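Paid test operators, two-finger gripper comparison

Trostier is recruiting operators for a comparison of two finger pad sets, Jinbridge and Lurkonen, on hand-held grippers. Work takes place in furnished apartments, with household objects and produce. Contact for the study is Wakana Takeda.

Tasks
Each operator completes 400 pick-and-place trials per pad set, working with a gripper in each hand. Objects include fruit, vegetables, plates and trays, placed on whatever surface the room offers. Soft bedding is part of the protocol, as pad angle at contact is harder to control on it than on a tabletop. Failed grasps are logged by type: slip, roll, or missed closure.

The fruit set includes apples and oranges, picked from and returned to a rimmed tray. Cherries and cherry tomatoes are handled separately, at reduced closing force.
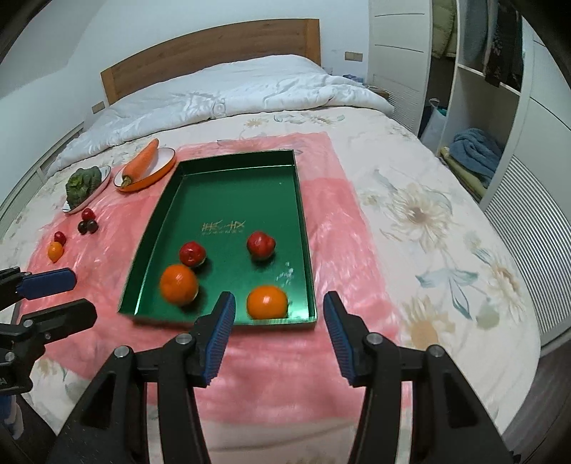 Requirements
Full use of both hands. Able to stand or kneel for 30-minute blocks. Able to follow a written trial sequence without prompting. No robotics background needed. Applicants who took part in the Fujimoto controller trials in March are not eligible.

Terms
22 hours per week, fixed term. Training is paid at the same rate as testing. A bonus of 530 dollars is paid on completion of both pad sets.

To apply
Send a one-page resume and your weekday availability to Wakana Takeda at Trostier. Applications close 29 September 2019.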